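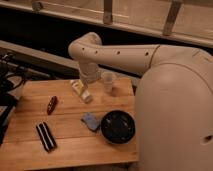
Tabletop grasping cell, Tostolham lab. Arm over the work surface with the gripper at the small tube.

Pre-run inspection, learned grasp selection study
Site: Tostolham
Test software: Zedon
Completed by: cell operator, 7:40 a.m., September

1. Arm shell and joints
Status: OK
Comment: Seams closed at the shoulder. No rubbing at the elbow through full travel. Wiped down before power on.

2. Emergency stop
Status: OK
Comment: Pressed at rest and during a slow move. Arm held position both times. Reset needs the key – leave it in the lock box when done.

3. Base bolts
Status: OK
Comment: Torque marks line up.

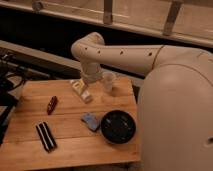
4. Speed and force limits
Status: OK
Comment: Study profile loaded. Do not use the Du Plessis profile from the earlier baseline, as its downward force limit is set too high for thin packaging.

5. Object set
Status: OK with note
Comment: The set stays the same for the whole block. Replace anything crushed or leaking and write the swap in the log. Grasp 104 was thrown out over an unlogged swap.

6. Cables at table edge
Status: Watch
Comment: Keep them outside the reach zone. Retie before the next block.
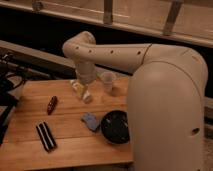 7. Gripper fingers
Status: OK with note
Comment: Pads changed at 3000 cycles. Success on small items had been dropping before the change, so results from the last 6 sessions on the old pads are reported separately.

8. Tastgate logger
Status: Fail, then OK
Comment: Clock was behind the arm controller. Restarted and checked again. Without matching times we can't label a grasp as held or dropped.
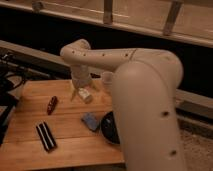 9. Trial count
Status: OK
Comment: 1264 grasps accepted so far. A grasp counts as a success only if the item is lifted clear and stays in the fingers until the release command. Slips during the lift are failures, even if the item lands where it was meant to go.

10. Release for use
Status: Approved for the morning block
Comment: Item 6 is still open. Check again at the noon stop.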